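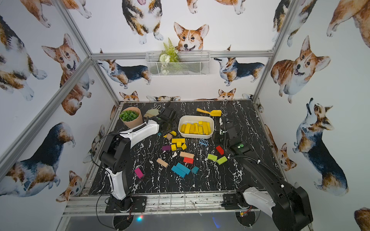 Why does bread dough rise?

Bread dough rises because yeast in the dough makes a gas called carbon dioxide, and the gas gets trapped inside.

What is yeast?

Yeast is a living thing. It is a kind of fungus, like a mushroom, but each one is so small that you need a microscope to see it. The dry yeast sold in packets looks like tan sand. It is resting. When it gets warm water, it wakes up and starts to feed.

What does yeast eat?

Flour is mostly starch. When flour gets wet, some of the starch breaks down into sugar. The yeast takes in the sugar and gives off carbon dioxide – the same gas you breathe out.

Why doesn't the gas leak away?

Wheat flour has proteins in it. When you mix them with water and knead the dough, they join up into a stretchy material called gluten. Gluten works like the skin of a balloon. The gas pushes on it, and it stretches into thousands of little bubbles. If you pull a slice of bread apart, you can see the holes they left.

How long does it take?

That depends on how warm the kitchen is. At the Clomthorpe bakery in Faltwood, the first rise takes 2 hours on a normal day. The bakers keep the room at 23 degrees Celsius. In a cold kitchen the same dough would need longer. In a refrigerator it rises very slowly, so some bakers leave it there overnight.

What happens in the oven?

At first the dough grows faster. The gas gets bigger as it heats up, and some of the water turns to steam. Then the yeast gets too hot and dies. The dough sets firm and the crust turns brown.

Does all bread have yeast?

No. Tortillas and matzo are flat breads made without it. Soda bread rises with baking soda, which makes gas when it mixes with something sour, such as buttermilk.

Words to know

Gluten – the stretchy part of dough
Knead – to press and fold dough
Starch – a food stored in grains and potatoes

Updated October 2019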